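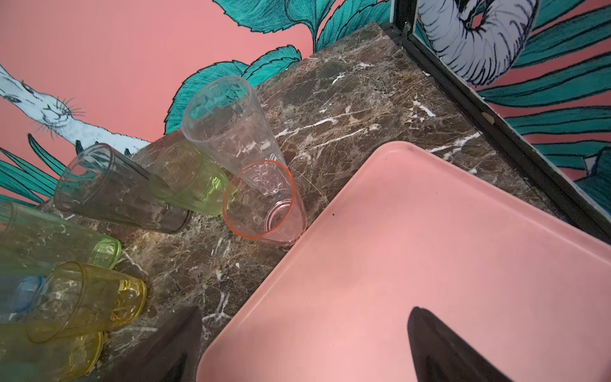
Score the Start, Then Score the Arm

January 21, 2022

Papers on tray loading tend to report one success rate. I think the number is close to useless without the starting layout, and the Davska cup task shows why. A translucent cup on its side over veined marble is a different problem from the same cup upright, both for depth sensing and for choosing a grasp. 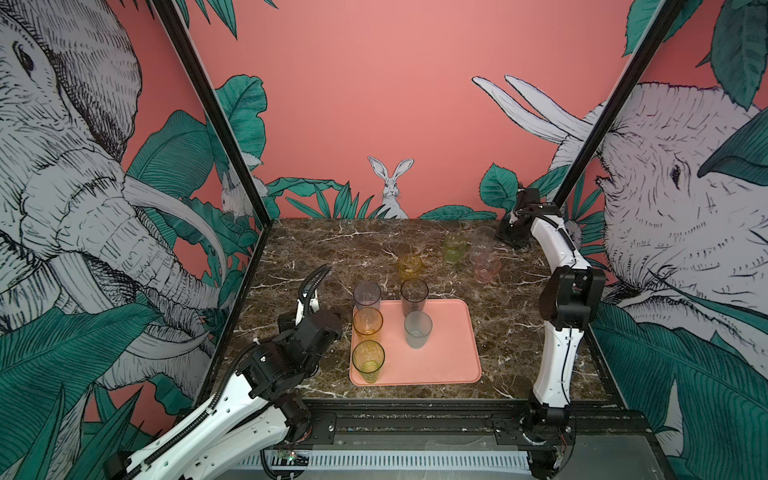

Five glasses on the tray, four behind it, all upright.

Marov, the baseline policy, was run for 304 trials. Pooled, the result looks respectable. Split by layout, 160 trials began with every cup upright, and those account for most of the completed trays. The pooled figure rewards whoever resets the table neatly.

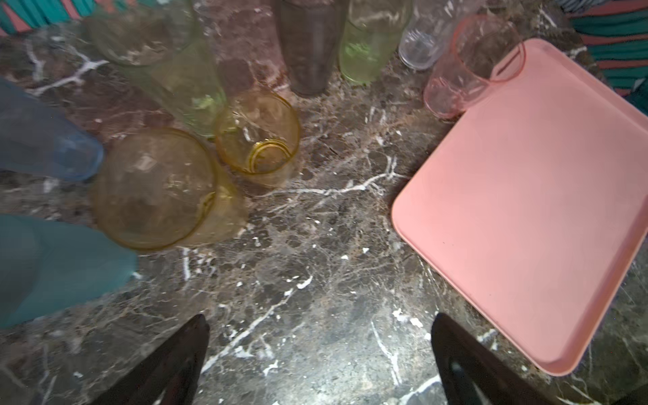
Wrist view: upright glasses, tray empty.

My second complaint concerns arm count. With 2 arms over one small surface, waiting time should be logged per arm. A policy that parks one arm and works the other is a single-arm policy and should be listed as such.
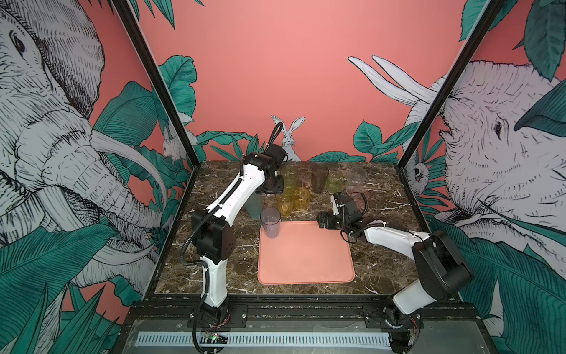 Panasiuk objects that splitting by layout leaves cells too small to compare, 22 trials in the worst case, and would keep the pooled rate. I would publish the 22 with an interval and let readers judge the width.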